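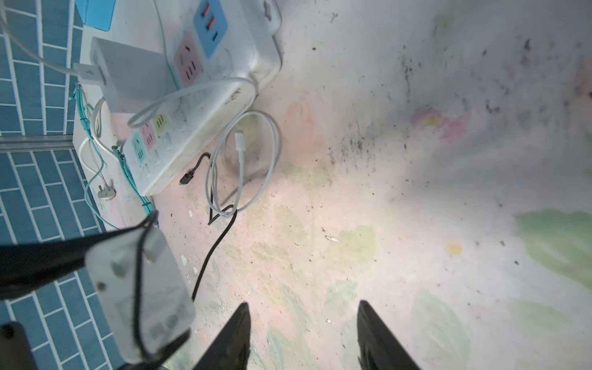
Figure 3. Wrist camera view in the cable task: power strip, charger adapter and coiled white cable on a painted floor, with both gripper fingers open.

3.2 The cable task

The second task of the student project was chosen by the Temik team, who had already finished the block sorting in June. In this task the arm must take hold of one cable on the floor and lay it beside the power strip, without pulling the charger adapter. We expected it to be easier than the folding task of the Lalla team, but the students found it harder.

The first difficulty is colour. As Figure 3 shows, a white cable lies in a loose coil on a pale floor with faded patches of pink, cream, green and yellow, and a black cable passes beneath it. The black cable is easy to separate from the background. The white one is not, and the dark specks on the floor were often labelled as cable by the first version of the students' program. Cleaning the floor was discussed, but the team decided to keep it as it was - a home floor is seldom clean.

The second difficulty is the overlap. When the fingers close near a crossing, they can take both cables at the same time. The students therefore added a rule: the grasp point must be at least 25 mm from any crossing found by the program. The rule is simple and it sometimes leaves no permitted point at all, in which case the arm goes back to its start position and takes a new picture.

Each student recorded 18 demonstrations by hand guiding. From these recordings the team labelled about 2,000 pictures, using the tool written by the Dolitz team in the previous year. Labelling took more time than planned, mainly at places where a white cable touches the white adapter and the border between them is difficult to see. For such places the students agreed to mark the whole area as "unsure", and these areas were not used in training.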